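# Steston Wants a New Ballpark, and I Have Thoughts

So the city finally put numbers on the table for the Arain Field replacement, and I've been chewing on them all morning (with way too much coffee). 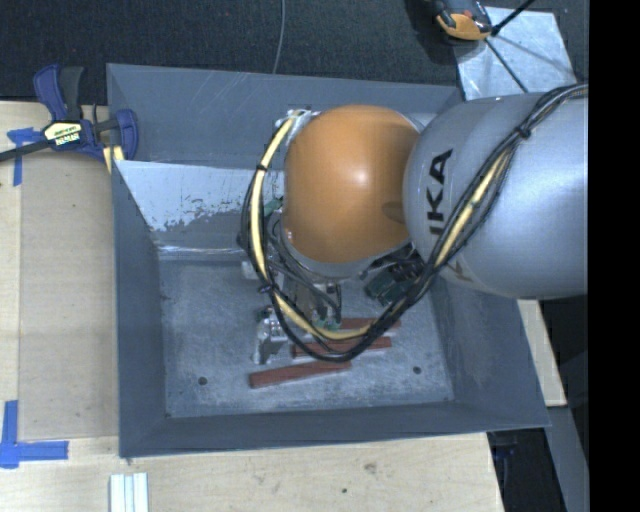 ## What's in the plan

The new park would go up on the old Plorkov rail lot, two blocks from the current one. Umero, the developer, wants 3541 fixed seats plus a grass berm down the left field line - I love a berm! There'd be 257 parking spots on site, which sounds tiny until you remember that most of us park on side streets and walk over anyway.

The team's lease at Arain Field runs out after next season, and the club says it'll sign a long one if the council votes yes in March.

## What bugs me

Season ticket prices. The cheapest package in the proposal is $224, and that's for weeknight games only. I've sat in the same creaky row behind third base for years and paid a lot less than that. I also couldn't find a single line about who covers cost overruns, and I read the thing twice.

Still, the restrooms at the old place flood every time it rains, so I'm leaning yes. The public comment session starts at 6:30 p.m. at city hall, and I'll be in the back with a hot dog if they let me bring one in.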